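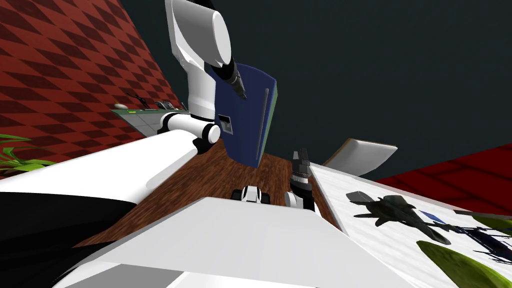
Fig. 4. Two arms and a dark blue book, simulated view.

4. Setting up a holiday calendar (Wivgate parish and community edition)

Do this before you import any events. If events are already in, skip to step 6 first, then come back.

1. Open Calendars > New. Pick a base: Gregorian, Julian or Hebrew. One only. You can overlay the others later.

2. Name it. Short names. Anything past 17 characters gets chopped on the printed wall sheet.

3. Set the year range. Default is 200 years, way more than most parishes want. Smaller range, faster load.

4. Choose the Easter rule. Western or Orthodox. Check this twice, everything from Ash Wednesday to Pentecost hangs off it.

NOTE: Changing the Easter rule later does move the feasts, but not anything you typed in by hand. Those stay put. You'll have to drag them.

5. Fixed feasts: tick the ones you keep. Christmas and Epiphany are on already. For Julian Christmas choose "show civil date" or it prints as December 25 with no mark and people turn up on the wrong day.

6. Backup. File > Save Copy. Do it now, not after.

7. Sundown start. On for Hebrew calendars, off otherwise. Needs your town set under Places (Weldale is in there as the demo town, delete it).

CAUTION: Do not run Merge with two calendars open in seperate windows. The last one closed wins and the other is gone. No undo.

8. Import events. CSV, max 500 rows a go. Bigger file? Split it. Error 3158 means a bad date in the first column, usualy a blank row at the bottom.

9. Print a test page. December is a good month to try, it's crowded. If two feasts land on one day the smaller one drops to the second line.

Reminders and email lists are in section 5.

Comments (3)

Ulla Strömberg
Dec 21, 2020
Step 7 should come before 6 I think? Set the town after my backup and then restored, lost the town.

Levent
Got 3158 over and over. Blank row, yes. Thanks

Eide
Any way to have both Easters on one sheet? Mixed family here. Overlay only shows me the Western one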